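Visitor Day at Prondwood – Frequently Asked Questions

Many people wrote to us before the last visitor day, and many of the messages had the same questions inside. I collected them on this page with the answers. If your question is missing, please write to the visits desk and Anong Inthanon or I will reply.

When is the next visitor day?

The next one is in September. The doors open at 10 in the morning and the last group starts at 3 in the afternoon. We will put the exact day on the notice page when the rooms are confirmed by Etbridge, the building owner.

Is it free?

Yes, for everybody. You need to book a place, because the rooms are small. Please don't come without booking and hope for a free chair. Last year we had to send people home and we felt very sorry for it.

How many visitors can come?

Up to 100 in one day, divided into small groups. Each group stays together for the full visit. If you book for a school class, write the number of pupils and also the number of teachers, as the teachers need places too.

What will I see?

The visit has two parts. In the first part Ghizlane Bensaid gives a short talk about how a robot learns to handle soft things, such as clothes, bags and bed covers. In the second part you go to the practice rooms, where our team does the same tasks by hand with grippers. The movements are recorded, and the robot learns from the recordings later.

Will I see a robot folding my shirt?

This is the most frequent question! Please don't bring your shirt. The robot arm, which we call Barow, is shown at the end of the talk and it folds a small towel. It is slow. On some days it needs several tries, and Pichit Onsri, who looks after it, prefers that you know this before you come. The practice rooms are for people with grippers, and Barow does not go there.

Why do people hold the grippers by hand?

A person with a gripper can work in any normal room, on a bed or on a table, and can change the task in a minute. The robot needs its own stand, a safety line on the floor and a long preparation. For the learning, we want many different cloths in many different places, so hand-held grippers are more practical for us.

Why cloth? Is it really so difficult?

For a person no, for a machine yes. A cup has the same shape every time you pick it up. A cloth has a new shape each time, and one part hides the other part. If there is a lining, it becomes more difficult again, as the two layers can slide and the gripper may take only one of them. Visitors often understand this quickly when they try it themselves.

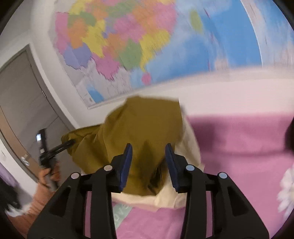 The second difficulty is where to close the fingers. Beginners usually take the highest fold, since it is the easiest to reach, but the highest fold is not always the good one for the next step. Our people learn to look first for the part which will open the cloth. Vichien Nuchit explains this in the practice room and he is happy to repeat it.

Can I try a gripper?

Yes, if you are 12 or older. We keep two grippers for visitors and you will have some minutes each. They are not heavy, but the wrist becomes tired. Please take off rings and large bracelets before.

How many recordings do you need?

For one task we start with 1000. After that we look at what the robot can do and decide if we continue or change the task. I can't give one number for everything, and I am a little careful with people who can.

Will I be filmed?

The grippers have cameras, so your hands or clothes may come into a recording if you stand close. Recordings made by visitors are deleted on the same evening. If you prefer to stay out completely, tell your guide at the door and you can watch from the back.

May I take photos?

In the practice rooms yes, in the talk room please ask first. Flash is not allowed near Barow.

How do I get there?

Take the bus to Luangrath and walk past the post office – the entrance is on the left side, with a green sign. There is no parking for visitors. The practice rooms are on the ground floor and a wheelchair can pass everywhere.

Is there food?

Tea and biscuits only. Please eat before you come, and leave drinks outside the practice rooms.

Daranee Sukprasert
Visits desk, Prondwood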